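Kitchen > Care and Cleaning > Glassware

Articles Guides Repairs Ask Lorne Contact

How to Get the Cloudiness Off Old Glass Plates

By Lorne Simard

Every family has a stack of glass plates that used to be clear. Mine came from an aunt in Robichaud, who ran them through the dishwasher every night and blamed the town water for what happened next. She was half right.

Cloudy glass comes in two kinds. One is mineral film, left behind by hard water, and you can take it off. The other is etching, tiny damage to the surface itself, and you can take that to a yard sale.

To find out which you have, put a few drops of white vinegar on the haze and wait 11 minutes. (Ten would do. I always forget the timer.) Rinse and dry. If the spot is clearer than its neighbors, carry on. If it looks the same, try once more before you start grieving.

For mineral film:

1. Lay a folded towel in the bottom of a plastic dishpan. Glass and enamel sinks have never gotten along.

2. Mix equal parts white vinegar and warm water, enough to cover the plates. Hot water on a cold plate is a fine way to own two halves of a plate.

3. Soak for half an hour. Don't stack them. Wet glass grips wet glass with real conviction.

4. Scrub gently with a soft toothbrush and a paste of baking soda and water. On ribbed or patterned glass, brush along the grooves. Going across them mostly moves the dirt from one valley to the next.

5. Rinse well and dry right away with a lint-free cloth. Air drying puts back exactly what you just removed.

Skip steel wool, and skip anything sold as "heavy duty." Skip gold rims altogether – vinegar and old gilding are a bad match, so wash those by hand with mild soap and leave the haze alone.

Stubborn patches may need 2 rounds. If there's still a haze after that, it's etching. 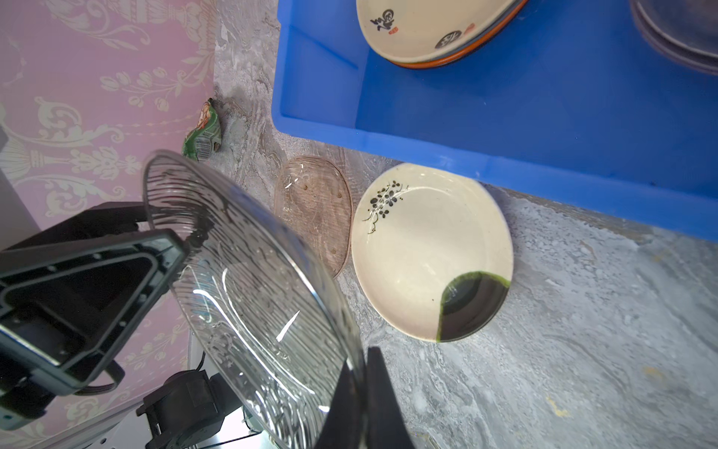

Once they're clear, keep them out of the dishwasher, or at least use less detergent than the box suggests. The box is written by people who sell detergent.

Print this page | E-mail to a friend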